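Notebook - Cakcombe robotics club, floor pickup project
September, afternoon session, started 3:30

Carrying over from last entry: arm still on the Pyo controller, firmware unchanged. Gripper fingers re-seated after the left one crept on its shaft. Thread locker applied this time. Zeroed both fingers closed, then re-ran homing twice. Homing repeatable to within one encoder tick.

Goal for the term is the Grodar tidy-up event. Soft items on a hard floor, mixed with rigid ones. Rigid items are in decent shape. Soft items are where we lose points, so the whole session went to socks.

Settings at start: finger speed 70 percent, approach straight down, close on a timer of 800 ms. Timer is a leftover from the block task and should go. Changed to close-until-current-rises, threshold set by hand. Too low and the fingers stop on the first fold of cloth. Too high and the motor driver gets warm. Final value is in the config file under soft_close, do not copy it to the block profile.

Ran 12 attempts with the new close. 7 held through the lift. Of the misses, most were the fingertips riding over the fabric with nothing between them. One was a software stop from the joint limit check, which is a separate problem - see the list at the end. 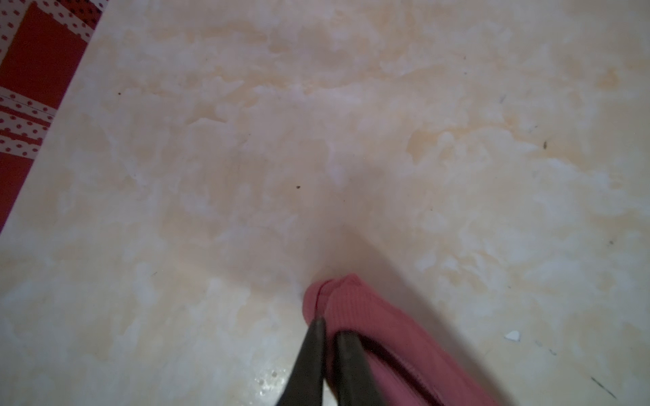 Does a flat sock need a different approach height from a bunched one?
It does, by a few millimeters. A bunched sock gives the fingers a fold to close on, so the tips can stay slightly clear of the floor. A flat one needs the tips nearly touching, which means the floor height in the model has to be right first.

Floor height was measured at one point only and applied everywhere. Need a grid. The Emov depth module also returns bad readings off shiny surfaces, so take the grid by slow touch-down with the arm and watch wrist current.

Detector notes: a pink sock on a pale marbled floor segments well enough. Lower edge of the mask flickers when the finger shadow falls on it. Tried masking the fingers out with a fixed polygon, works until the wrist rotates. Polygon should come from the joint angles.

To do
- floor height grid, save with date
- joint limit stop: log which joint tripped
- finger mask from kinematics
- rubber pads on fingertips, compare against bare with same config
- charge both packs before next session, second one was low again

Left the arm parked and powered down at 5:15. Logs are on the shared drive, folder soft_close_2.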